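Grukau 2 review: recording demonstrations in simulation

Posted August 17, 2018 by Quyên Tôn

Grukau is a desktop program for recording robot demonstrations in a simulated room. You drive the arms yourself, do the task, save the run, and do it again until you have enough examples to train on. I have been using version 2 since spring for a tabletop pick-and-place project. We needed 100 good runs per task, and I recorded most of them myself.

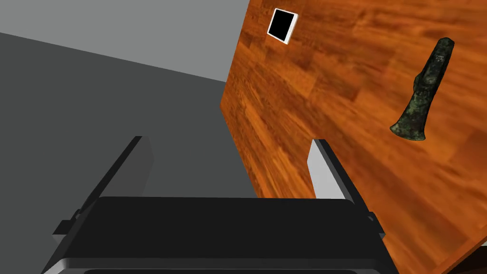
Gripper close-up first, then the room.

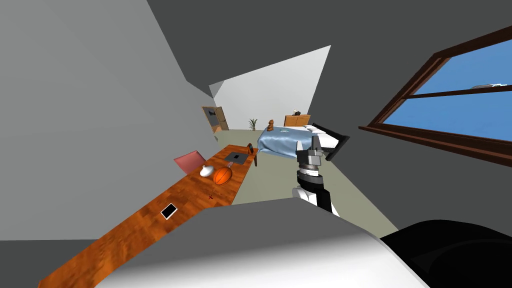
Setup took an afternoon. The installer is fine, but the controller driver has to be fetched separately and the manual still points to the old download page. Firouzeh Yazdani found the right one in a forum post. After that the hand controllers paired the first time and have stayed paired. Our workstation was already here for other work, so I can't say how the program does on a laptop.

Driving the arms is the best part. The lag is small enough that I stopped noticing it in the first session. Squeezing the trigger closes the fingers in proportion, so you can close gently on something thin and feel your way in. Version 1 had open and closed and nothing in between, and our old recordings show it: every grasp is a snap. A policy trained on those snapped too.

There is a clutch button that lets you reposition your hand without moving the arm. Use it. Giang Tăng recorded a full set without it and ended up reaching across his own body in half the runs. The arm paths came out twisted, and we threw the set away.

Recording is plain. Press once to start, once to stop, then mark the run keep, discard or review. Each kept run stores the joint positions, the gripper opening, the camera streams and the positions of every object. I like that the discard pile isn't deleted. We have gone back to it more than once looking for examples of near misses.

Scene randomizing is where most of the hours are saved. Between runs the program can move the objects, swap their textures, change the light and shift the cameras a little. You set a range for each. The default ranges are too wide for the cameras. At full range I had runs where the fingers covered the thing I was trying to pick up for the whole approach, and I was steering by memory. I cut the camera range down and left the rest alone.

The object library is large and uneven. Household things are mostly good. Some of the heavier items have collision shapes that don't match what you see, and the fingers stop short of the surface or sink into it. Check each object before you record with it. Cúc Lâm wrote a short script that drops every object on a flat surface and flags the ones that jitter, and we now run it on anything new.

Playback is slow. Loading a run takes longer than recording one did, and there is no way to step through several at once. If you plan to review every run by hand, and you should for the first set, allow a full day for it. Export is better — one folder per run, with a readable text file listing what is in it. The time stamps for the cameras and the joints agree, which I could not say for the Ellel recorder we used before.

Two things I would change. The discard button sits next to the keep button on the controller, and I have hit the wrong one when tired. The mapping can't be edited. The other is the license, which is tied to one machine. Diễm Đồng and I had to split the day into shifts, and moving the license meant writing to support and waiting.

Support did answer, for what it's worth. They were polite, and the fix for the missing driver link is supposed to come in the September update.

As for whether the examples were any use: the policy from our second set does the simple picks well and is still poor at anything long and narrow lying at an angle. I think that is our fault. I tend to approach from the same side each time, and the data is full of my habit. The set Diễm recorded is more varied, and mixing the two helped.

I would buy Grukau again for a small group with one person doing most of the recording. With several people recording at once, price out the extra licenses before you commit.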